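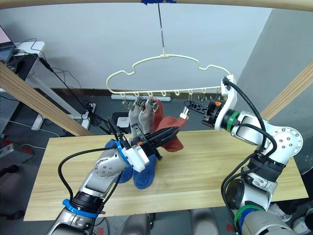
In Praise of the Clothesline

My dryer died in December, at six in the morning, with a full load of towels inside it. The repair estimate came to $241, which was more than I had paid for the dryer. I thanked the shop, hung up, and draped the towels over every door in the apartment. I have been a line-drying person ever since, and like most converts I am hard to sit next to at dinner.

The town where I live, Cendport, has views on this. My building belongs to an association whose rulebook runs to 38 pages, and 2 of them deal with laundry. No garment may be visible from the street. No garment may be visible from the courtyard. Towels are mentioned separately, as if a towel had once done something unforgivable. Meanwhile the fellow across the way has a seven-foot inflatable snowman that stays up until the tulips come in, and the rulebook has nothing to say to him.

I would like to know when wet clothes became shameful. My grandmother had a line that ran from the back porch to a pole by the alley, and the whole block could read our week on it. Everyone's sheets were out there. People knew who had a new baby and who had bought new pajamas, and they kept living next door to each other anyway. Then dryers got cheap, and a line in the yard started to mean you couldn't afford one. As far as I can tell that is the entire argument against clotheslines. The rest is talk about property values.

Of course, now that drying things in the air is a lifestyle, you can spend real money on it. A company called Plimo will sell you a drying rack in three shades of oatmeal. Another outfit, Plulwood, makes a ceiling rack on pulleys that looks very much like the one my grandmother's sister had in her kitchen and wanted to get rid of. I priced it. I could have fixed the dryer and bought a nice lunch.

What I own is string, a bag of clips, and a shower rod that was already there. It works. Jeans take until the second morning and come off the rod able to stand up without me. Towels turn into something you could use on a deck before staining it. I tell guests they are exfoliating.

There are costs, and people in my camp tend to mumble through this part. It takes longer. You have to think about Thursday's shirt well before you need it, and in a damp week the bathroom smells like a pond with ambitions. If I had three kids in soccer I would have paid the repair shop and tipped them.

Still, my socks last longer now, and I seem to lose fewer of them. A sock on a clip is accounted for. A sock in a dryer is on its own.

The association meets again in the spring. I plan to propose striking both laundry pages, and I expect to lose. In the meantime I have one white sheet, clean and very large, and a window that faces the snowman.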